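Home Posts Archive About

I've been meaning to write up what has been going on at work since April, when Serkell put the new sorting and packing line into our kitchenware warehouse. I went in expecting to grumble, and I've come out of it rather keen!

Some background for anyone new to this blog. We pack tableware for Plunari, mostly mixed orders, and until this spring every single bowl went from shelf to tray to box by hand. My shift had 12 of us on it. It still does, which was the first thing everybody asked me at home. What has changed is where we stand and how our shoulders feel on the bus at the end of the day.

The line does the dull lifting – stacks of one sort of bowl, over and over, from the tall cages to the belt. We get the mixed trays, the odd shapes and the checking, and I much prefer it. 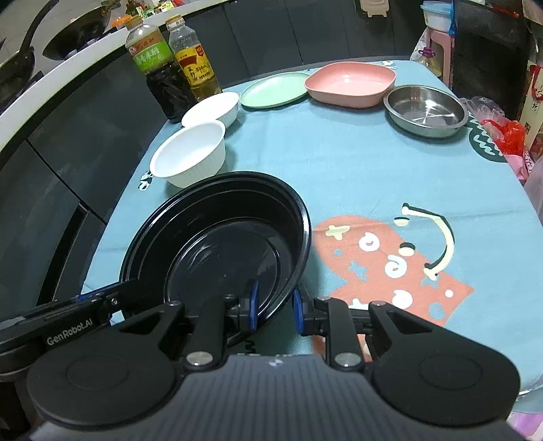 My favourite part of all this has been learning how a hand works, because you never think about your own until you have to explain it to a machine. On my training days in Givlow I must have picked up the same dish forty different ways, and the trainer kept asking why I'd gone for that side and not the other. Take a wide black bowl like that one: pinch it with one finger inside the rim and one outside, blue pads against the sides, and the whole thing can tip a little while you've still got hold of it. I'd have shoved my thumb in without a thought. A flat plate wants something else again, and I could go on about plates for ages (my sister has asked me to stop).

It hasn't all been smooth. The first 3 weeks were slow, the belt stopped whenever a tray went in crooked, and the break rota got muddled because the line didn't know about breaks. We had a proper meeting about that one, and now the people on the floor can pause it ourselves. That mattered more to me than any of the clever stuff.

There's new work too. I'm one of seven who've trained on the Naidoo panel, so I can clear a fault and restart without ringing upstairs, and it comes with a bit more money. Next up is the glassware aisle, and I've already put my name down.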